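Wire rack for spices: worth it, or back in the cupboard?
Kitchen Storage > Small Kitchens

crumbtray42
I'm finally dealing with my spices. They've lived in a cardboard box over the stove for years, I buy paprika every time I go to the store because I can't find the last one, and I've had it. So I got one of those black wire racks, the Kandska one with the step in it, and I've been trying out what goes where. First go was bottles up on the rack and everything else still standing around waiting its turn. 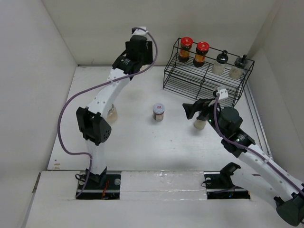 Red caps on the left, black caps on the right. The one with the white and red cap is still looking for a home.

My question is for people who have had one of these a while. Do you sort by how often you use stuff, or by size? I cook most nights and I hate reaching over things. I've got 18 more little jars in the box, so whatever I decide now I'm stuck with (or so my back tells me).

pepperandco
Size, every time! Tall in back, short in front. I did mine by cuisine once and it looked cute for a week and then I was knocking the cumin over to get at the oregano. Also wipe the bottoms before you put them up, wire racks let everything drip and sift through onto the counter.

lowshelf_lou
Going to disagree with pepperandco. Use beats size. Salt, pepper and garlic powder go front and center even if they're the tallest things you own. I had a Nollier rack, same idea with the steps, and moved it all around until the things I grab daily were at the front. The rest can be a pain to get at, who cares, I use cloves in December.

crumbtray42
Okay so I went somewhere in the middle. Red lids and the black-capped bottles in back, and the two glass jars with the metal lids down on the low front part where I can grab them with one hand.
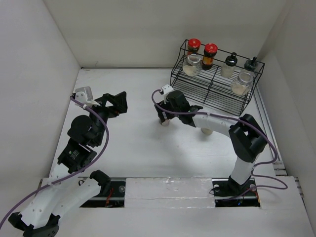

Six on the rack, powders in front.

I like it a lot better than I thought I would! The one thing that bugs me is I can't tell the two powders apart from where I stand. They're both that whitish beige color. I know which is which today. Ask me in July.

pepperandco
Label the lids. Masking tape and a marker, thirty seconds. And the red ones are going to fool you too, two red lids next to each other look the same from above.

tinroofkitchen
Coming in as the cupboard person. I had a wire rack on the counter for two years and got rid of it. Grease plus dust plus wire equals an evening with a toothbrush, and everything near the stove gets warm. My spices went in a Pakell drawer insert, lying on their sides with the labels up, and I've never looked back. I know not everyone has a drawer to give up. But if you do, I'd think about it before you fill that thing.

lowshelf_lou
A drawer in a small kitchen is worth more than the counter, though? I've got 4 drawers total and one of them doesn't open all the way. Mine's not going to oregano.

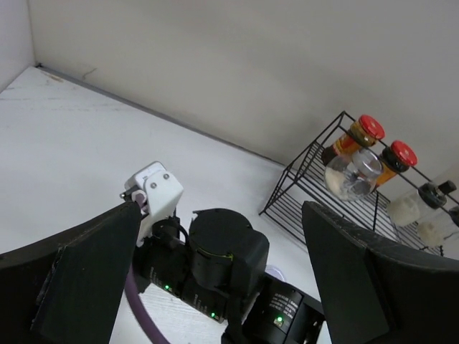
crumbtray42
Same problem here, tinroof. My drawers are full of the stuff that should be in other drawers. I'm keeping the rack away from the stove at least, back in the corner, and I'm going to see how bad the dust gets. If I end up out there with a toothbrush you can say you told me so.

Something else I noticed: the round glass jars take up way more room than they need to. I'm tempted to put the powders in something skinnier so another bottle fits. Anybody used the square Rissanen ones?

tinroofkitchen
I have them. They pack together well but the corners hold on to powder, and you can't get a tablespoon in the small size. Keep the round ones for anything you scoop.

pepperandco
Agree on that one, for once. Round for scooping, shakers for shaking.
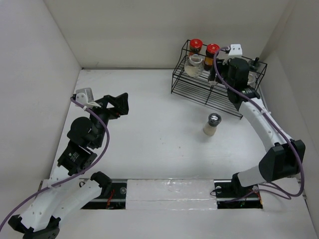 saltlick_sue
How do you keep garlic powder from turning into a brick? I lose a jar every summer.

lowshelf_lou
Keep it away from steam, mostly. Don't shake it over a boiling pot, spoon it out and put the lid right back on. I toss a few grains of dry rice in the jar too, and if it's already clumped I go at it with a fork.

saltlick_sue
I've been shaking it right over the pasta water this whole time. Okay, fork it is. Thanks!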